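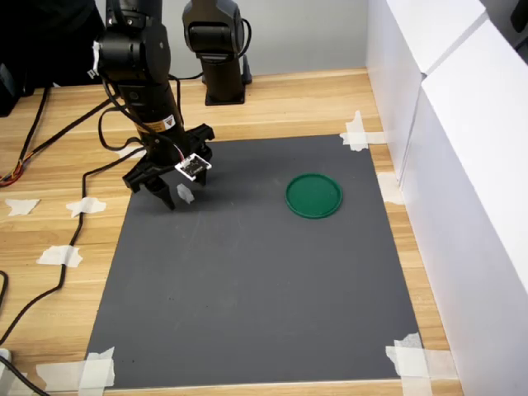 4. Setting up an emergency fund in Wavari

Before you start, link a checking account (see section 3).

1. Open Goals and select New Goal – Emergency.
2. Enter your target. The default is $3,000. Change it if your monthly bills are higher.
3. Under Transfer, enter a monthly amount. At $400 a month, the default target is met in the eighth transfer.
4. Choose a transfer time. Transfers set after 9 p.m. post the next business day.
5. Select Save.

Note: Bills and loan payments are not counted toward the goal.

Caution: Do not link a credit card as the source account. Card issuers may treat the transfer as a cash advance and charge a fee.
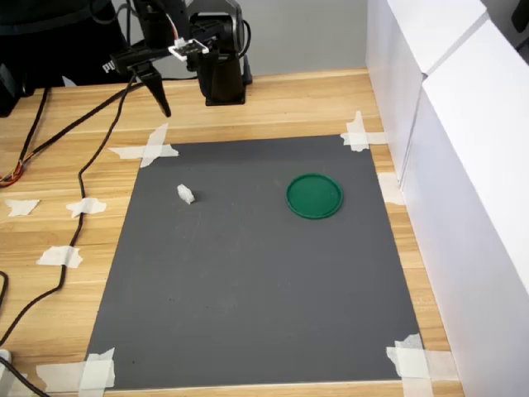 GRISBERG, December – Revised text for step 4. Goals created in earlier versions keep their old transfer time until edited. To edit, open the goal, select Schedule and enter the new time.

Contact Wavari Support | © Wavari | Back to top
97 shares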